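Skavport Ranik Drying Rack, Black, Folding 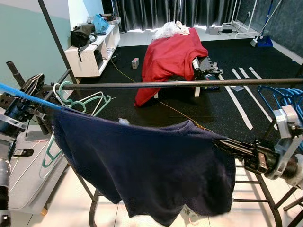 A dark navy shirt over the long rod of a black metal drying rack, with hangers further along.

Item no. 989
Colour: black
Width of the rod: 120 cm
Weight limit: up to 17 kg, spread over the whole rack
Price: see the price list for your country

The Ranik is our drying rack for flats where there is no garden and no balcony. It has one long top rod and lower crossbars, and it stands on the floor without any fixing to the wall. When the washing is dry, you fold the legs together and put the rack behind a door or beside a wardrobe.

We made the top rod long because many customers wrote to us that shirts dry badly on short racks, where everything must be folded double. On the Ranik you can lay a shirt over the rod in its full width, or put it on a hanger and hang the hanger on the rod. Both ordinary wire hangers and plastic hangers fit. Hangers are not included.

The surface is powder coated and does not give colour to wet clothes. Please wipe it with a soft cloth and a little dish soap. Do not use steel wool or cleaner with chlorine.

Before the first use
Open the legs completely until you hear the two locks. Tighten the four screws at the feet with the key from the bag. Check the screws again after the first month. The feet have rubber caps for tile and wooden floors. On a thick carpet the rack can stand a little uneven.

Good to know
Put heavy things such as wet towels and jeans near the legs and the light things in the middle of the rod. Leave a hand's width between the pieces if you can. In a small bathroom it helps to keep the window open for the first hour.

Spare parts
Rubber caps (set of four), item no. 317
Locks and screws are sent free of charge during the guarantee time. Write to our shop in Fevedden and give the item number from the sticker under the rod.

Goes well with
Lill clothes peg basket, with a hook for the rod
Lill mesh bag for socks and small laundry

Delivery
The rack comes folded in one flat carton. We send from Fevedden on all working days, and orders before noon leave the same day. You can also collect it in the shop. The white version is sold out and comes back in October.

Questions from customers
Can it stand outside? For a dry afternoon, yes. Please do not leave it in the rain, the screws can rust.
Can I buy a second rod? No, the Ranik is sold only as a complete rack.

Page last changed: July 22, 2019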